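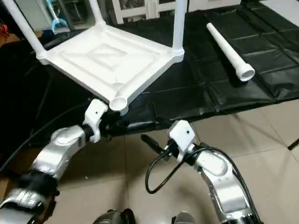 The assembly station at the Dinsa workshop, with two legs of a plastic stool seated and a third lying on the mat.

DINSA, 23 Nov 2023 — Preronum opened its manipulation workshop to outside visitors for one afternoon and ran its two-armed assembly robot on the task that has occupied the group since May: putting the legs on a plastic stool.

The stool is an ordinary white one with a square seat and tubular legs that push into sockets at the corners. It is placed upside down on a black vinyl mat on the tiled floor. The robot works from above with two grippers. One arm is meant to steady the seat while the other picks up a loose leg, turns it so the flared end faces the socket, and presses it in.

Hiwot Teshome, who leads the work at Preronum, told visitors that picking up the leg is the easy part. The leg tapers, so a grasp near the narrow end leaves the wide collar free to swing when it touches the rim of the socket. A grasp near the collar is stiffer but puts the gripper close to the seat and blocks the wrist camera's view of the opening. The current controller grasps a little past the midpoint and corrects the angle after first contact.

"We spent the summer on alignment and lost most of the autumn to the seat sliding," Teshome said. "A light part moves when you push on it. The second arm has to push back at the right moment and with the right force."

Preronum counts an insertion as complete when the leg stays in place under a light pull from the same gripper. The group reported 2,056 insertion attempts since the task was set up, with the last 1,000 made on the present version of the controller. Success rates were not given at the event. Prakash Thomas, who maintains the logs, said they would be included in a technical note once the failures had been sorted by cause.

The demonstration was given three times, each before a different group of visitors. In the first two runs the robot fitted every leg without assistance. In the third it stopped with a collar resting on the rim of the socket, tilted to one side. An operator removed the leg, laid it back on the mat and restarted the step, and the insertion was completed on the second try. The longest wait in all three runs was between picking up the leg and first contact, when the arm moves at reduced speed.

Attendance was 116. Most visitors came from the engineering college in Tovgate and from small manufacturers in the district. Several asked about cycle time. Teshome put the best full assembly at 46 seconds per leg and said speed was not being tuned at present.

Angharad Pritchard of Baltidum, a furniture parts supplier, asked whether the method would carry over to threaded legs or legs held by a screw. Thomas answered that it would not without a different gripper. The present fingers can push and turn a part through part of a revolution but cannot drive a thread — that would need either repeated regrasping or a powered wrist. Pritchard said afterward that push-fit parts made up enough of Baltidum's range for the work to be of interest as it stands.

Other questions concerned the mat. It was put down to protect the seat and to reduce sliding on the tile, but its creases have caused some trouble of their own: a leg can settle in a fold at an angle the planner does not expect. Defne Başaran, who wrote the grasp planner, said the mat would stay. The group prefers to train on an uneven surface and has stopped smoothing it between runs.

Work over the winter will cover stools of a second size and legs placed farther from the seat, including legs partly underneath it. Hamdia Gebru will run the tests. The workshop expects to open again in May, and visitors who want a place can leave their details at the Dinsa front desk.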